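Our project this term was about packing, and I still can't believe how much fun a storage bin can be! Wálter Agudelo and I (Lenni Koskela) wanted to know how the order of packing changes how neatly odd-shaped plastic parts share a bin with plain cardboard boxes.

## Setting up

We worked in the Rarkatico room in March, with 2 packing orders to compare and 10 tries for each. We kept the work surface clear of bags and notebooks, and we agreed on one rule before starting - no forcing anything in. A part that didn't want to go had to come back out and be turned.

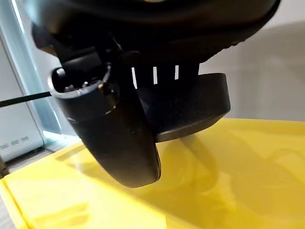
## Boxes first or parts first?

Parts first sounded logical to me, as they are the awkward ones. Wálter bet on boxes first and he was right! With the cardboard standing at the back, the molded pieces had something flat behind them. When we did it the other way, the long shapes slid around and took up the middle (very annoying on the last few tries).

Standing a piece on end also saved a lot of floor space. The pointed ones look a bit like shoe soles, and turning one sideways over the others is a handy way to check the room left before you lower it.

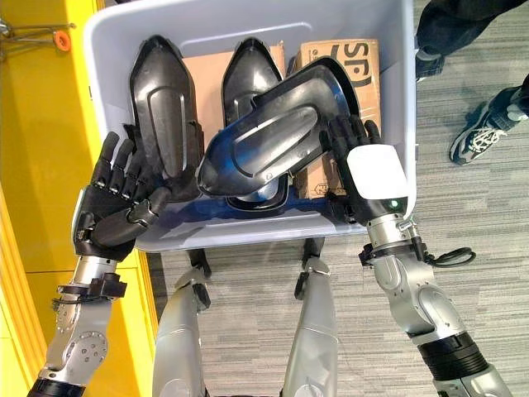

*Figure 2. Gray bin with cardboard boxes at the back and black molded pieces in front.*

## What we'd try next

I'd love to repeat this with a deeper bin and softer items mixed in. Wálter wants to time every try, which we skipped.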